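Sulero Forum on Political Movements
Minutes of the spring meeting, Wed 26 April

The meeting opened with the minutes of the previous session, which were approved with one correction to the spelling of Distulura.

1. Golasham party program
Members discussed the new program of the Golasham Workers' Front. The text runs to 76 articles, against 40 in the founding charter. The article on armed struggle has been dropped. Some members took this as a change of doctrine. Others pointed out that the charter has not been formally withdrawn. It was agreed to compare the two texts before publishing a comment.

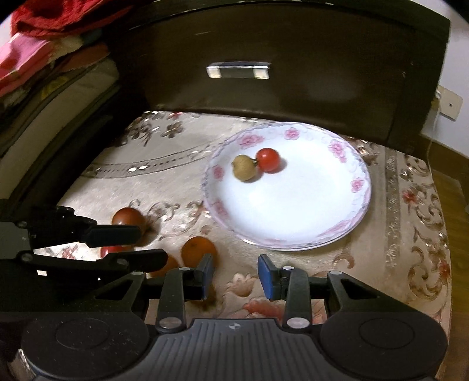
Plate with a small brown fruit and a cherry tomato

2. Rønning paper
The draft on coalition talks in Distulura was received. It is 126 pages long and needs a shorter version for general readers. Comments are due before the August meeting.

3. Printing
A run of 500 copies of the spring bulletin was approved. The quote from the second printer was accepted.

4. Other business
The request to open meetings to students was held over. The room booking for August has been confirmed.

The meeting closed after item 4.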